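Search this site Enter keywords Go

Print this page | E-mail this to a friend

2020-07-19 - the kitchen, still

Up before six. Couldn't sleep, may as well scrub. 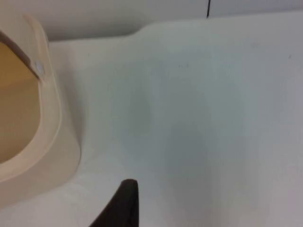
Kitchen day three and the end is in sight, sort of. Did the counters first, both sides of the sink, then the strip by the stove where the oil gets into everything. Vinegar, then soap, then hot water, then did it again. Put back only one thing so far, the cream tub with the rounded corners and the thick rim, on the smooth white, and stood there looking at it like an idiot. Golden yellow-orange inside at the top and a dull tan-brown lower down. Never looked properly before, it always had rubber bands and dead pens in it. I like it. It stays out.

Everything else is on the dining table or the floor of the hall. Ea came by at nine with the boxes from her move, good strong ones, and we sorted for maybe two hours with the radio on. Her rule is if you have to think about it, it goes in the box. My rule is different. We had words over the waffle iron (I won).

Gone: the Groltine pans, all of them, coating coming off in flakes. The bread machine. Four of the lids that fit nothing. The fish platter from the wedding, whose wedding, no idea. A bag of bags. Spice jars from before the last apartment, one of them just said HOT in my mother's writing so I kept the jar and threw out what was in it.

Staying: big pot, small pot, the good knife, the bad knife for boxes, Mikkelsen scale even though it sulks when the battery is low. Blue bowls. The grater. Waffle iron.

Need to remeber - shelf paper, 100 feet is too much but they only sell it that way at Vistia. Hinges for the corner cupboard. Ask about the drain smell. Lightbulb over the stove.

Lunch was crackers standing up. Ea had to go at one, she's driving out to Grirnberg to see her dad and wanted to miss the traffic. Took two boxes for the donation place with her, bless her. Hugged at the door, then both remembered and stepped back. Odd year.

Afternoon slower. Took down the shelf over the fridge, greasy dust like felt, disgusting, didn't know that was up there. Found behind it: one birthday candle, a recipe card for plum cake in Auntie Jeptoo's hand, all caps, signed JEPTOO SHEMWETA in full as if I'd mistake her for some other aunt. No oven temperature. No time. "Bake until it is ready." Put it in the blue folder so it doesn't get splashed, will call her and get the rest of it out of her. She'll say come visit and I'll show you. Would if I could.

Back hurts. Knees too. Sat on the step with tea and did the money, not good but not terrible. The quote for new cupboards came to 1,528 and that's doors only, no handles. No thank you. Paint is 19 a can and I have a brush. Think a warm white, near the color of that tub, a bit of beige in it. The cold white in the samples looks like a dentist. Held two up by the window and they both went green, so will try again in the morning when the light is on that side.

Then the drawers. Lined two, ran out of steam on the third. Cutlery drawer had crumbs under the tray, no matter how often I do that one. Washed the tray in the tub and left it on the balcony. Moved the tea towels to the left of the sink and have already opened the wrong drawer for them five times. Maybe six. Will leave it a week before I move them back.

What goes in the tub? Garlic and onions would be sensible. Ea says lemons. Would rather keep it with nothing in it for a while but I know me, there'll be rubber bands by August. Wooden spoons might work, if it doesn't tip. Try tomorow.

Supper - eggs, the last of the bread, tomato from downstairs. Ate it at the counter because the table is still covered in stuff. Washed up right after, plate and pan and fork, dried them and put them away too, who is this person.

Called Auntie at seven, no answer, left a message about the plums. She called back when I was in the shower of course. Her message is four minutes, mostly about her neighbor's goat, and right at the end "and put lemon in the cake" and then click. Wrote LEMON on the card in pencil.

Left for this week: hall closet, under the sink (dreading), oven. Return Ea's good scissors. Get the battery. Two more boxes to go out and then I can have my table back.

Bed. Hands smell of vinegar.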